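学中文的第八个月：搬家以后的日记

2020年12月3日　　作者：本站博主

打印本页 | 用电子邮件发送

今天的题目是老师给的：写你住的地方。我先写桌子，因为我每天在桌子旁边的时间最长。桌布是红色的，很亮。

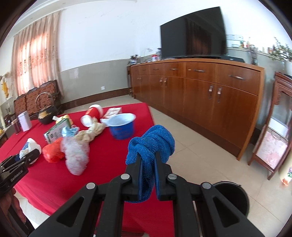
一、早上

我六点半起床，外面还是黑的。新的房子在181号，楼下有一家面包店，名字叫Dasau。我住在这里以前，早饭只喝咖啡，现在我也吃一个芝麻面包。卖面包的阿姨说话很快，她问我“要不要切”，我第一个星期听成了“要不要茄”，所以我回答说，我不喜欢茄子。她笑了很久。现在她看见我，就慢慢地说：“切——吗？”我觉得她很客气，可是我也有一点不好意思。

从家到公司要坐两次车。第一辆车上人多，我站着背生词。第二辆车常常有座位，我就听录音。今天的录音讲“舍不得”这个词，我听了三遍。在我的母语里没有一个词和它完全一样。我舍不得旧房子吗？旧房子很冷，窗户关不紧，但是窗外有一棵大柿子树。我想，我舍不得的是那棵树。

二、中午

公司的食堂在修理，所以同事们都叫外卖。我用中文给Jorkar打了电话，这是一家小饭馆，只有电话，没有手机软件。我把要说的话先写在纸上：“您好，我想要一份土豆丝盖饭，不要辣。”对方问我地址，又问“几楼”，这个我没有写在纸上，但是我也说出来了！饭来的时候还是辣的。我吃完了，喝了很多水。

下午开会，我只听懂了一半。有一个词大家一直说，“落实”，我查了词典，词典的解释比这个词还难。

三、晚上

下班以后我去Clorna书店还了一本书，又买了一本二手的散文集。书店旁边的鞋店在打折，一双棉鞋要400块，我试了试，没有买。一月会更冷，也许那时候我会后悔。

回家的路上下了小雨。我没有带伞，就在邮局的门口等。有一位老先生也在等，他跟我谈天气，又谈他年轻的时候在北方当兵，河上的冰可以走卡车。他的口音我不太习惯，很多句子我是猜的。他走以前说：“小伙子，多穿点儿。”这句话我全听懂了。

晚饭是面条，放了一个鸡蛋和一点白菜。吃饭以后我写作业，写到“把”字句的时候又写错了。“我把书还了书店”不对，应该是“我把书还给书店了”。我抄了几遍，希望下次记得。

明天要早一点出门，先去银行，再去办居住的手续。材料我已经放在书包里了。现在十一点，楼上的人还在弹钢琴，弹得不太好，可是每天都弹，和我学中文差不多。

最近的日记
· 我第一次在菜市场讲价
· “了”字让我头疼
· 坐夜车去看Simiyu乐队
· 旧房子的柿子树
· 感冒了，去药店怎么说

打印本页 | 用电子邮件发送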